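The arm finally has a proper place to live!

If you read my last post, you'll know I'd been testing it on the end of my desk, which meant clearing away a keyboard every evening and losing my zero point every morning. This month I moved the whole build over to the shared workshop in Rollolthorpe, and I'm so glad I did. Everything bolts to the blue pegboard now, and the maple board sits on top as the work area. (Maple is overkill, I know, but it's flat and it's lovely to look at while you wait for a script to load.)

The blocks are all printed. I started with a cylinder because it's forgiving, then got carried away and did hearts and stars as well. The stars are the fun ones – the grip changes completely depending on how they're turned, and I've already rewritten that bit of code 4 times.

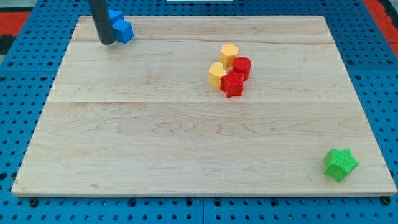 Sorting by color comes next. Red and yellow are far enough apart that a plain threshold should do it, but I want to try blue and green under the evening lights before I trust any numbers. Oluwaseun Chukwu lent me his notes from the Folmont build, and his trick of saving the home position to a file on every shutdown is so simple that I'm annoyed I didn't think of it. My log is up to 2417 lines and most of them are me changing the approach height by a hair and changing it back.

I still need to tidy the cables and print two more fingertips, softer ones this time. If anyone has a favorite flexible filament, please tell me in the comments!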